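Visitors try the grippers at Nestness open afternoon

Around 30 people from Gusemville spent an afternoon in June at the Nestness project, where staff showed how household jobs are recorded so that robots can later learn to do them.

The demonstrations took place in an ordinary bedroom. The job was a puffer jacket on a bed, to be picked up by the hem, spread flat and straightened. The work is done by a person holding a gripper in each hand, with a camera on each one recording what the fingers do.

Isla Ngata, who runs the sessions, said padded clothes were among the harder things on the list. "A towel stays where you put it," she said. "A jacket like this slides about, and the sleeves go their own way."
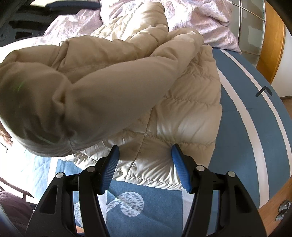 Trying it out

Visitors were invited to have a go in groups of 2. Most found it slow at first. One man from Maststead said he kept wanting to put the tool down and use his fingers. His daughter got on better, and asked for a second turn.

Staff advised people to take hold of the edge of the cloth, close the fingers gently and keep the other gripper out of the way until it was needed.
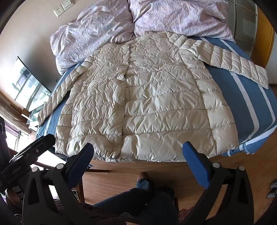

Ms Ngata said the same task is repeated many times, with the clothes starting in a different position each time. The project has 91 household tasks on its list, among them making beds, laying tables and putting shoes away. Recordings in which the jacket is dropped are kept as well.

Several visitors asked when a robot would be doing this in their own homes. Ms Ngata said she would not give a date. A trial with a robot arm is planned at the Caldeira building, starting with towels and pillowcases.

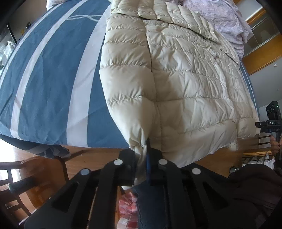 Next open afternoon

Nestness will hold another open afternoon in the autumn, from 2pm. There is room for 50 people and entry is free, but places must be booked. Children are welcome with an adult.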